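Tips for Teaching the Arm at the Kitchen Bench

From Amber Bainbridge, for anybody taking a turn at the controls

I have been showing robot arms how to open drawers and put plates away for long enough now that people have started asking me for my tricks, and since I kept writing the same email over and over (Krisztina Boros has had it three times, bless her patience) I have finally put it all on one page. Take what helps. Most of it applies whether you are guiding the arm by hand or driving it from the controllers.

Before you start

Do the job yourself first, with your own hand, slowly, using only your thumb and one finger. You will be surprised how much your other three fingers were doing! If you can't manage the task with two fingertips, the arm won't manage it either, and it is much better to find that out before you have saved 30 tries at it.

Wipe the bench down and dry it. Crumbs and sticky spots change how a light dish slides, and you will be scratching your head over why the morning tries look so different from the afternoon ones.

Set the lamps and leave them alone. I used to fiddle with the blinds all day long and ended up with a set of demonstrations that went from bright to gloomy and back again. Now I close them at nine and forget about them.

Handles and pulls

Come in with the fingers already open. I see a lot of new people arrive at the handle closed, stop, open up, nudge forward and then squeeze, and the arm will faithfully learn every bit of that dithering. Open on the way over, while there's still plenty of bench between you and the handle.

Line the fingers up across the bar and not along it. With a loop handle, one finger wants to end up in the slot and the other on the outside. If the handle sits at a slant, turn your wrist to match it before you come down, because turning at the last second is how we chipped the corner off the Jirumholm drawer front, and Kristóf Pap still brings that up on Fridays.

Pull in the direction the drawer wants to go. It sounds silly, but when you're driving by remote you can't feel a drawer binding the way you would at home, and you'll keep hauling sideways. If the box starts to creep along the bench, let go, back off and begin a new try.

Plates and racks

Tilt the plate before you reach the rack, a good hand's width away. Lowering it flat and tipping it over the slots is asking for a clatter.

Let go gently, and then go straight back the way you came in. Swinging off to the side takes the next plate with it. I lost two of the nice Gornia saucers that way in July, in one afternoon, and Miklós Pintér had to lend me a pair from his own cupboard.

Leave yourself an empty stretch of bench between jobs. The arm needs somewhere to turn around, and so do your elbows if you are guiding by hand.

Watching the wrist view

Keep half an eye on the wrist view as you go. It is the best help there is for lining up on a handle, and it can also turn to mush on you.

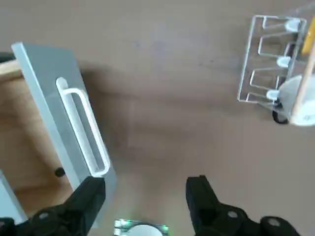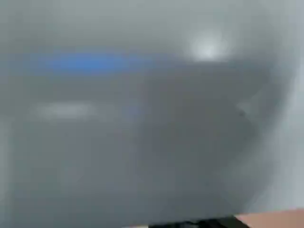
When I check a batch, I play each try back at double speed with a cup of tea and a pad of paper, and I write down only the ones that bother me. There's no need for an essay. "Slow at handle" or "bumped rack" is plenty, and Vilém Štěpánek can read my handwriting well enough by now to take it from there. If you are in two minds about a try, set it aside and look again after lunch. You'll nearly always know by then.

Rest your hands. Roughly 80 tries in a day is my limit, and the last ten of those are never my best. When your shoulders start to creep up toward your ears, your movements get jerky, and it shows in the playback.

Keep a few of your clumsy recoveries, too. If you miss the handle, back off neatly and get it the second time, save that one under its own label so that it doesn't get mixed in with the clean ones.

Put the controllers back on the charger at the end of your turn, please, with the straps tucked in. The spare set is in the drawer under the Demia kettle.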